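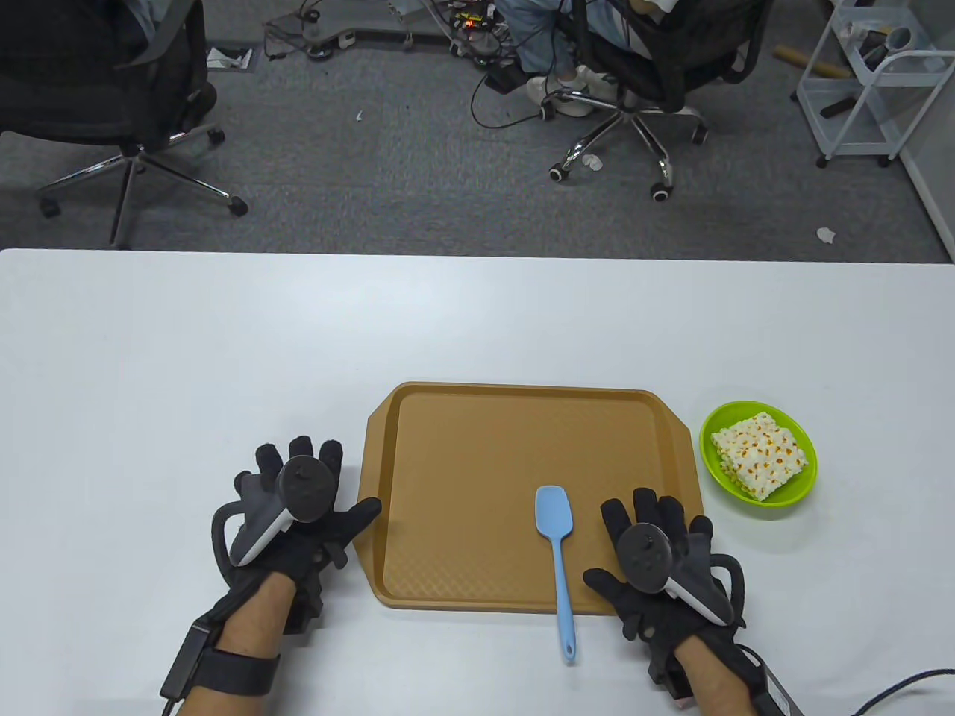 Teresa Hegarty hat den Teig schon am Vorabend angesetzt. Im Kursraum von Tirance, einer kleinen Backschule in einer ehemaligen Druckerei, stehen um kurz nach neun die Kannen mit Kaffee bereit, der Unterricht beginnt erst um zehn. »Wer um zehn kommt und dann Mehl abwiegen will, bekommt mittags kein Brot«, sagt sie. Deshalb macht sie das selbst.

Hegarty stammt aus dem Westen Irlands und lebt seit 15 Jahren in Deutschland. Gelernt hat sie Buchhaltung. Zum Backen kam sie über eine Aushilfsstelle in der Bäckerei Hanrahan, in der sie zunächst nur Rechnungen schrieb. »Dann fiel im Dezember jemand in der Backstube aus, und ich stand am Ofen. Ich war schlecht. Die ersten Bleche Scones konnte man nicht verkaufen, die haben wir selbst gegessen.« Sie blieb trotzdem und machte später eine Ausbildung, als älteste in ihrer Klasse.

Ihre Kurse richten sich an Leute, die zu Hause backen und mit dem Ergebnis unzufrieden sind. Die häufigste Klage betrifft das irische Sodabrot: außen hart, innen klitschig. Hegarty sieht die Ursache meistens beim Kneten. »Die Leute behandeln es wie Hefeteig. Sie kneten zehn Minuten, weil sie das so gelernt haben. Sodabrot rührt man zusammen, drückt es rund und schiebt es in den Ofen.« Das Natron reagiere sofort mit der Buttermilch, und wer den Teig stehen lasse, verliere den Trieb.

Schwieriger sei die Frage nach dem Mehl. Irisches Weizenmehl ist in der Regel weicher als das, was hier im Supermarkt steht. Hegarty mischt deutsches 405er mit einem groben Vollkornmehl und gibt etwas mehr Buttermilch dazu, als in den alten Rezepten steht. »Ich habe lange Mehl aus Irland mitgebracht, im Koffer. Das mache ich nicht mehr. Ein Rezept, für das man fliegen muss, kann ich keinem beibringen.«

Seit dem Frühjahr arbeitet sie an einer Sammlung von Hausrezepten. Angefangen hat es mit einem Heft ihrer Großmutter, das in Skitness, dem Hof der Familie, in einer Schublade lag. 278 Rezepte stehen darin, viele ohne Backzeit, manche ohne Mengen. »Bei einem Früchtebrot steht nur: wie immer, aber mit Tee. Meine Mutter wusste auch nicht, was ›wie immer‹ war.« Sie hat vier Versionen gebacken und sich für die dunkelste entschieden. Ihre Schwester hält die Wahl für falsch.

Inzwischen schicken ihr auch Kursteilnehmer Abschriften aus ihren Familien, aus der Eifel, aus Ostfriesland, eine aus Südtirol. Erscheinen soll das Buch beim Verlag Lastetti, vermutlich im kommenden Juni. Über den Umfang wird noch verhandelt. Hegarty möchte die Originalnotizen neben den überarbeiteten Rezepten abdrucken, der Verlag würde lieber kürzen. »Ich verstehe das, Papier kostet Geld. Aber die Notizen sind für mich der Grund, das Buch zu machen.«

Leben kann sie von den Kursen knapp. Im Winter sind sie ausgebucht, im Sommer fallen einige aus. An zwei Vormittagen in der Woche macht sie deshalb weiter Buchhaltung, für einen Steuerberater im selben Haus. Ob sie das aufgeben würde? »Nein. Ich sitze da gern. Es ist ruhig, und mir tun danach die Schultern nicht weh.«

Eine eigene Bäckerei wollte sie nie eröffnen. Das frühe Aufstehen kenne sie von Hanrahan, und die Preise für Strom und Butter hätten ihr die Idee endgültig ausgetrieben. Lieber würde sie einen zweiten Ofen für den Kursraum anschaffen, der jetzige heize hinten links stärker als vorne. Die Brote werden nach 20 Minuten einmal gedreht, dafür klingelt eine Eieruhr.

Um zehn kommen die ersten Teilnehmer die Treppe herauf. Hegarty verteilt Schürzen und fragt, wer Buttermilch nicht verträgt.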